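Teaching by remote: a talk with Tumaini Gachanja

Tumaini Gachanja spends most of her working day moving a robot that is on the other side of a room divider. She is an operator trainer at Kindulo, a small company that records household tasks for robots to learn from. New people get two weeks with her before any of their work is kept.

"The first week they fight it," she said. "They push hard and the arm lags a little, so they push harder. I tell them to slow down until it feels silly."

The tasks come from a list kept by Naltgate, the client. Pouring a drink was added in December and has been the hardest one so far.
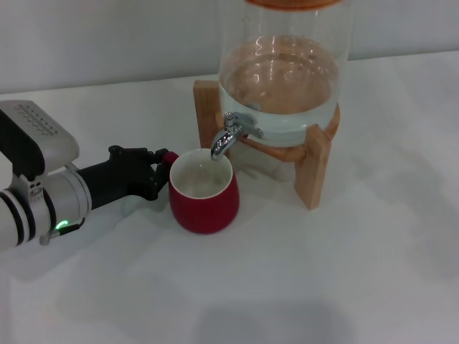
Gachanja says the trouble with a task like this is how many ways a person can do it. One operator lifts, another slides, and the robot ends up learning a mix of both. She now asks everyone to settle on one approach before recording starts. With the red mug, the small handle faces the gripper and the fingers come in on that side, while the rim stays under the spigot. "If you bump it even slightly, you've lost the spout," she said. "Then you have to decide whether to fix it or stop."

She prefers that they fix it. Of the 400 runs in the last set, around 40 include a correction, and she kept them all.

Guiding the arm by hand is easier to learn — she did it for years at Krawczyk — but she doesn't miss it. "Your own arms get in the way, and you're sore by lunch."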